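Novice Road Racing Program, Gomgate Circuit
Progress report for the Prajapati fund, second quarter
To: Ritu Sisodia
July 30, 2025

Where we are

You asked for a plain account of what the grant has bought so far and whether we are on course to do what the application said. We are on course for the track days and the timing equipment. We are behind on coaching, and I am not convinced the bike loan part of the program is working the way it was sold to you, or to me.

The application promised three things: a cheap way for new riders to get a first road racing license, a small pool of loan bikes for people who can't afford to buy one, and lap data that would show whether coaching made them safer and faster. I have taken these in the order in which I trust the results.

Track days

Gomgate gave us the four dates we asked for and charged what it said it would. One afternoon in June was lost to standing water at the bottom of the hill. The circuit has offered a half day in the fall to make up for it, but only on a weekday, and most of our riders have jobs. I have asked for something better and have not had a reply.

Novice riders completed 401 timed laps over the quarter. That number will look good in your annual summary, and I'd ask you not to lean on it too hard. A large share of those laps came from a handful of riders who turned up to everything and would probably have found their way into racing without us. The people the program was meant for came once or twice. We should be reporting how many different riders got a license, and next quarter we will.

There were two falls, both at the hairpin, both slow. Neither rider was hurt beyond bruising. The marshals wrote both up properly and I have read the reports. In each case the rider had been moved into the faster group after lunch. I think the moves were made too early, mainly to even up the group sizes, and the lead coach has agreed that it won't be done for that reason again.

Coaching

Kam-wah Lam is still the only coach we have with both the racing background and the patience for beginners. The budget assumed two. The second coach withdrew before the first date and we have filled in with club racers, who are fast and well-meaning and mostly tell people to brake later. This is poor advice for someone on their third session.

Lam's own group is the bright spot. The riders in it look over their shoulder before they leave pit lane and hold a line through the chicane. They also ask questions in the debrief, where the other groups tend to drift off to their vans. I would like to credit the coaching, but Lam also had the first pick of riders, so the comparison isn't a fair one. From the next date the groups will be drawn by lot within each speed band.

Lap data

The Dremex transponders work. They arrived late and one had a dead battery, which was replaced without an argument. Installation takes a few minutes per bike.

What we are getting out of them is another matter. The draft summary I was sent claimed an average improvement of several seconds a lap between a rider's first session and last. I went back through the sheets. The first sessions were run early on a cold track, with riders told to stay behind an instructor, and the last sessions were not. Any group of riders would have gone quicker under those conditions, coached or otherwise. I have taken the claim out. If we want a real before-and-after figure we need the same session length, the same rules on passing and something like the same weather -- and I am not sure four dates a year will ever give us that.

Loan bikes

We took two small twins on loan from Ceretti. The agreement covers the bikes and a basic spares kit. It does not cover crash damage, fuel, tires or the labor of getting them through inspection, and those costs have been heavier than the budget allowed. The line for consumables is at 115 percent of plan with two dates still to run. One of the bikes missed a whole day over a brake lever that should have been in the spares kit.

Take-up has been weaker than the application expected. Several people who asked about a loan bike went quiet when they heard about the damage deposit. I said at the time that the deposit was too high for the riders we wanted, and I still think so. Lowering it would need your approval, as it moves risk onto the grant.

What we are asking for

We are not asking for more money this quarter. We would like permission to move part of the unused coaching fee into the consumables line, and to cut the deposit by half for riders under 25 for the remaining dates as a trial. If fewer than four new riders take a loan bike on those terms, I would recommend handing the bikes back to Ceretti and spending the balance on track time.
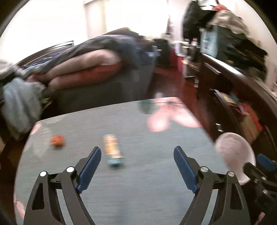

Spending on the loan bikes also needs tighter paperwork before the next date. Receipts were produced for 90 percent of the consumables, and the rest was written down from memory as "sundries," a word I would like to see disappear from these accounts. A small container with a yellow-beige label and a teal-blue end, lying on its side on a gray tabletop, can go in the log by the name on that label, with a date and the initials of whoever opened it. The same goes for every other bottle and tube charged to the grant. Kam-wah Lam has the log sheets and will send you a copy with the fall claim.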